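Folding a fuzzy sweater on the bed (quick version)

Posted by Lorcan Geraghty

Hangers stretch the shoulders on these, so mine all get folded. Takes 3 minutes the first time, less once your hands know it. You need a flat bed and thats it.

1. Shake it out. Pick off any big lint.

2. Lay it flat, neck at the top. Sleeves straight out to the sides. Smooth the shoulder seams with your palm, they like to bunch.

3. Left sleeve in, across the body. Then the right one over it. Cuffs can point down or poke out on top, doesn't matter much.

4. Sides in a little if its a wide one. Skip for small sizes.

5. Hem up to the neck. Press, don't squash. Fuzzy yarn holds a crease for days.

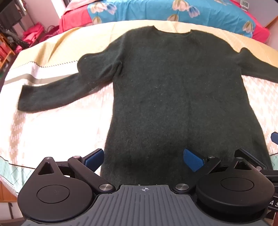
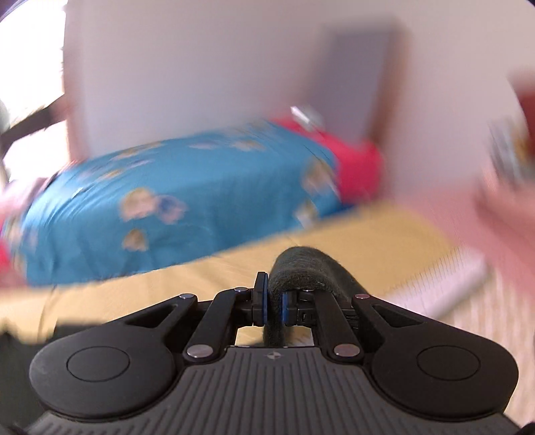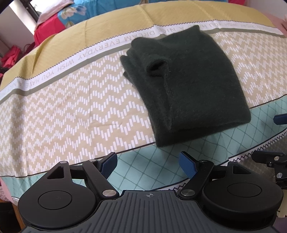

6. Pat the edges untill it's more or less a rectangle. Rough is fine. If one side is way thicker, open it up and redo the sleeves, that's nearly always where it goes wrong.

7. Stack it. Heavy ones on the bottom, no more than 5 high or the pile leans.

Storing for summer: wash first, dry completely, then into a cotton bag. I pack mine away in July, which is late, I know. Plastic boxes ok if you leave the lid cracked.

Ruairí Hanrahan asked about rolling. Works for travel, I rolled 10 into one suitcase for Mernville. At home they just unroll in the drawer.

Cardigans next, button them up before you start.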